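Notice of changes to the library at home, and to this blog

Regular readers will be aware that posting here has been irregular since the winter. The reason is the transfer of my books from the flat in Plurier to the house in Otdale, which is now complete in all important respects. This post sets out what was moved, what was given away and how the shelves are arranged at present. It also replaces the page called "Borrowing", which has been withdrawn.

The collection at the time of packing stood at 3000 volumes. I had believed it to be smaller. The figure includes bound periodicals, the sheet music inherited from my aunt and a quantity of railway timetables which a previous post described, wrongly, as disposed of. They had been placed behind the atlases and were found when the atlases came down.

Packing

Packing began with the history shelves and finished with cookery, on the principle that the books in daily use should be the last to go. The principle was sound but I applied it poorly. Two titles I consult every week went into one of the first boxes, and I was without a German dictionary until the spring.

Books were packed flat, spine to wall, with the heavier volumes at the bottom. I am grateful to Leanne Fothergill, who worked for many years in a reference library and who asked me to stop standing the paperbacks on their fore-edges. She also recommended small boxes. I had already bought large ones, and the large ones could not be lifted when full, so most of them travelled half empty with towels on top. Anyone planning a similar move is advised to buy the small ones and to buy them early.

Each box was given a letter and a shelf number. The labels were written in pencil in order that they could be reused. Pencil on brown card is hard to read in a dim hallway, and the scheme will not be repeated.

Withdrawals

A total of 282 volumes were withdrawn before the move. The rules were as follows. A book was withdrawn if I held a better copy, if it was a guide to a place as that place no longer exists, or if I had failed to finish it on three separate attempts. The third rule was suspended for poetry.

Most of the withdrawn books went to the second-hand shop kept by Beat Lüthi, who took everything except the encyclopaedia yearbooks. He was polite on this point and did not change his mind. The yearbooks were offered to the school in Grakville, which declined, and then to Reto Steiner, who accepted them for the sake of the maps. I have since asked for one of them back — the volume with the article on alpine bridges — and it was returned with good grace.

I record with some regret that a first volume of the Eberhard family letters was included in the withdrawals by mistake. The set was a gift from Mechthild Eberhard herself and the second volume makes little sense without it. Mr Lüthi has looked for it twice. Should any reader have bought a green cloth volume with a water mark on the back board, I would be pleased to hear from them and will of course meet the cost.

Arrangement

The house in Otdale has one long room on the upper floor with a sloping ceiling on the north side. Full-height shelving fits along the south wall only. The north side takes shelves to the height of my elbow, and these now hold fiction, in a single run by author. Languages are mixed. I had kept French, German and English apart for as long as I have owned books, and had expected to dislike the change. It has proved convenient. Authors who wrote in more than one language are together for the first time, and I have stopped buying translations of things I have already.

History is arranged by region and then by date of the events, with general works first. There is an unresolved difficulty with biography. At Plurier it was a section of its own. Luzius Kälin, who helped with the unpacking over several evenings, holds that biography should follow the subject, so that a composer sits with music and a surveyor with geography. I hold that one goes to the shelf wanting a life, and is not particular about whose. For the present the biographies are on the landing, in the order in which they came out of the boxes, and visitors appear to enjoy them more than any other part of the collection.

Cookery is in the kitchen. Music is beside the piano. The timetables have been given a shelf of their own, on which I will receive no comments.

Card index

The card index has been retained. I considered a spreadsheet and kept one for 19 days. It was accurate and I never opened it. The cards have been brought up to date as far as the letter P, and the withdrawn cards have been kept in a separate drawer with the date of withdrawal noted in the corner. The cabinet itself lost a drawer handle in transit. A replacement was ordered through Pfister and does not match, and it will stay.

Borrowing

The following terms apply from now on and replace all earlier ones.

Friends and neighbours may borrow up to two books at a time. A slip is to be filled in and left in the gap on the shelf. There is no fixed return date, but I may enquire after a season has passed. Books may be read in the bath if they are paperbacks and if they are mine and not my aunt's. Thirteen books remain on loan under the old terms, and the borrowers are kindly asked to make contact before they bring them back, so that the slips can be made out in arrears.

The room may be used for reading in the afternoons when I am at home. Tea is provided. The chair by the window is older than it looks and should be sat in with care.
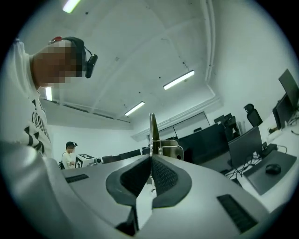
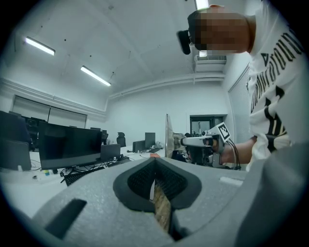

Otdale, April

Posting will resume at its usual rate once the letters Q to Z have been carded. The next entry will concern the bridges.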